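16 Mar 2018
Paste trials, wheat starch, batch 5

Carried on from the November batches, which all went thin after a few days in the cold store. Same starch as before (Zirklow, opened sack), but cooked slower. 86 g starch into 400 ml filtered water, soaked overnight, then brought up on the low ring with constant stirring. Turned translucent at 17 minutes. Held it there a further 5, then off the heat and sieved twice.

Consistency before dilution was stiff, close to set custard. Lizelle thinks the soak matters more than the cooking time. I have not separated the two yet, so no opinion.

Brushed out on three papers: the Redham laid, the Mabuza kozo and offcuts of the plain buff endpaper. Laid paper cockled at the corners and pulled flat again under weight. Kozo took the paste evenly, no strike-through at the thinner dilution. The buff stock is poor, as it was last time, and I would drop it from the next round. 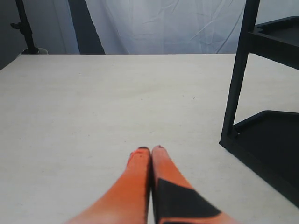

Orange pair, black patch low on the right one.

Peel test on the first strips, pulled by hand at a shallow angle. Kozo to laid: fibre tear along nearly the whole join. Kozo to buff: clean release at one end, surface of the buff lifting at the other. Laid to laid not tested, still under the boards.

Remaining paste is in the Zetby jar, second shelf of the cold store, labelled with the batch number. Please don't top it up from the old jar. Hongmei wants a spoonful for the map repair and can take it from there.

To do: pH of the undiluted paste (strips have run out, Thabiso ordering). Repeat with a one-hour soak, cooking time unchanged. Ask Marlies for her sieve back.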